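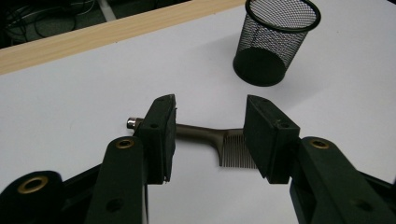 Albertina asked last Thursday whether a metal tail comb pulls more than a plastic one, and I promised her a proper answer in these notes. It can, my dears, if you hurry the teeth through a knot, so start at the ends and work your way up. Keep the tail for parting, and hold it nearly flat to the scalp.

Setting out your station

Wipe the white surface first, please, and stand your black cup upright near the middle, where either hand can get to it.

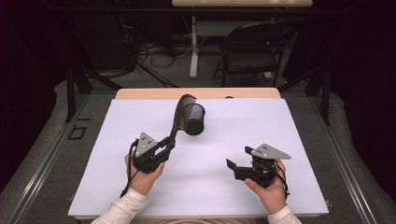

Before we meet again

Practice 2 clean partings at home.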